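Keeping Math Books and Study Stuff in Shape: What Works at My House

10 Oct 2020

I went back to school for math at an age when most of my friends were going back to bed after lunch, and nothing prepared me for how much of it would be a housekeeping problem. The algebra I could handle, more or less. The books, the paper, the chalk dust and the pencil shavings in the butter dish were another matter. So this page is the household end of studying math, collected from my kitchen, my hall closet and the corner of the workshop where I do my book repairs. A few of you asked for it after my February post on pencil smudges, and sorry it took so long!

Fixing a cracked spine

Big math textbooks are heavy and they get opened flat, over and over, at the same chapter. Mine went at the chapter on groups. If the cover is still attached but the hinge has come loose inside, you can fix it with white PVA glue and a knitting needle. Stand the book upright, open the covers a little, and look down into the gap between the spine and the page block. Coat the needle in glue, slide it down along the loose hinge, twirl it, and pull it out. Do both ends. Then close the book, wipe off anything that oozed, tuck a sheet of wax paper inside each cover and leave it overnight under something heavy. I use my cast iron Dutch oven, with a dish towel under it.

Don't use hot glue. I know it's right there in the drawer. It goes stiff and cracks, and then you have two repairs to do.

For a single loose page, run a very thin line of the same glue down the inside edge, set the page back in place with its outer edge lined up with the others, and close the book. A toothpick puts down a better line than the nozzle does. If a whole chunk has come out, I'd take it to a book repair person if you love the book, or put the chunk in a folder with a binder clip if you don't.

Getting rid of somebody else's pencil

I buy used whenever I can, and used math books come full of other people's answers (wrong ones, half the time, in very confident handwriting). A white vinyl eraser is the thing to get. The pink ones leave a stain on coated paper. Rub in one direction, from the spine outward, holding the page flat with your other hand, and brush the crumbs off with a clean, dry paintbrush before you turn over. If you sweep them with your palm you'll drag gray across the whole page.

Ink I leave alone. I tried bleach on a cotton swab once and made a hole right through a proof, and I never did find out how it ended.

Highlighter can be knocked back a little with lemon juice on a swab, but test it on a page you don't need, such as the publisher's ads at the back. It leaves the paper a bit wavy. For most of my books I've decided yellow is a fine color.

Musty books

My copy of the old linear algebra text came from a basement sale and smelled like a boat. Put the book, standing up with the pages fanned, in a big plastic storage box with an open bowl of baking soda next to it. Lid on, and leave it for a week, then fan it the other way and do another week. Keep the soda in the bowl and off the book - it gets in the gutter and you'll be blowing it out until spring. If there's fuzzy mold, take the book outside before you open it and think hard about whether you want it in the house at all.

Scratch paper

I go through a shocking amount of paper. In my first year I numbered my sheets, just out of curiosity, and got to 2,758 before I stopped. Here's how I keep it from taking over:

Anything printed on one side goes in the tray under the toaster oven shelf, blank side up.
Cut cereal boxes make good stiff backs for pads. Clamp a stack of paper on the cardboard, brush two coats of PVA along the top edge, and let it dry between coats. You get a proper tear-off pad for pennies.
Work I want to keep gets the date and the page number of the problem in the top right corner before I write anything else.
The rest goes out with the recycling on the first of the month. No rereading!

Solange Lavoie, who was in my study group, keeps all her scratch work in old pie tins, one tin per chapter. I thought it was silly and now I have five of them.

A board in the kitchen

You don't need a fancy whiteboard. I painted the inside of the pantry door with chalkboard paint, two coats with a light sanding in between, and it has held up well. The part people skip is seasoning it. Let the paint cure for three days, then lay a stick of chalk on its side and rub it over the whole surface, up and down and then across, and wipe it off with a dry cloth. If you don't, the first thing you write will ghost forever. I can still make out a quadratic formula on the first door I did, in the old apartment.

Wipe with a dry felt eraser day to day, and once a week use a damp cloth with nothing on it. Spray cleaners leave a film and the chalk skates. If you do have a whiteboard and it's gone gray, go over the old marks with a fresh dry-erase marker and wipe while it's still wet. Rubbing alcohol gets the rest.

The compass, the ruler and the calculator

A compass that slips will ruin a construction and your afternoon. Mostly it's the little screw at the hinge, so tighten it with an eyeglass screwdriver. If it still creeps, a scrap of rubber band tucked between the pencil and its holder helps with wobble at that end. Store it with the point stuck in a wine cork, please, especially if you keep it in the same drawer as the dish towels like I do.

Clear rulers get cloudy and sticky. Dish soap and lukewarm water, and a soft cloth. Skip the scrubby side of the sponge, and skip the dishwasher too - mine came out in a very nice curve.

Calculator keys that stick can usually be helped by a dry toothbrush, then a swab barely dampened with rubbing alcohol around the edges of each key. Take the batteries out first. If you put the thing away for the summer, leave them out.

Studying out loud

My own best study trick is to explain the proof to the room, start to finish, and record it. Then I play it back while I do the dishes. You hear the spots where you mumbled, and I promise those are the spots you don't understand. I've done this with every hard section since the midterm I'd rather not discuss.

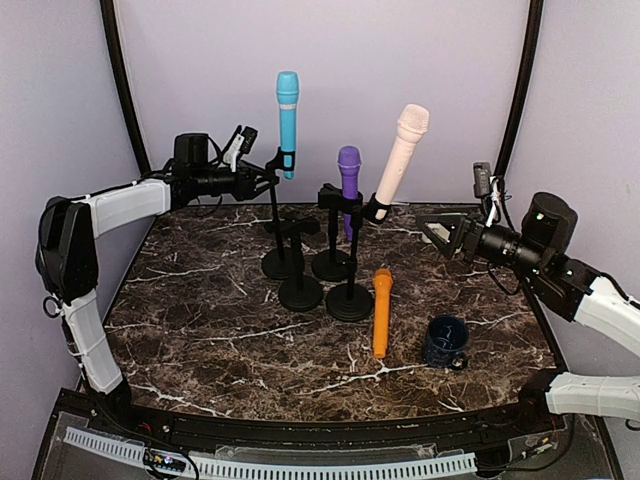 Microphones and stands on a marble tabletop.

A few housekeeping things for recording at home. Turn off the fan over the stove. Put a folded towel under whatever you're recording with, so a bumped table doesn't come through as thunder. Soft stuff on the walls and floor cuts the echo, and a hall closet full of winter coats is the best room in my house for it, if you don't mind standing. Say the page number first, or you'll end up with 34 recordings that all start with "okay, so."

Dust is the other thing. Chalk dust gets into everything, so I keep my recording things in a lidded shoebox and wipe them with a dry microfiber cloth when I put them away.

Book covers from grocery bags

Last one, and it's an old one. Cut the bag open down one side, cut off the bottom, and iron it on low with no steam. Lay the book open on it, fold the top and bottom edges in to match the height, then fold the ends over the covers like sleeves. Don't tape the paper to the book! Tape it to itself. A strip of packing tape on the spine before you fold makes it last a whole school year, and you can write the title right on it, along with all the formulas you keep looking up.

Next time I'll do pencil sharpeners, and what to do when the lead breaks inside them. If you've got a method that doesn't involve a thumbtack, leave it in the comments.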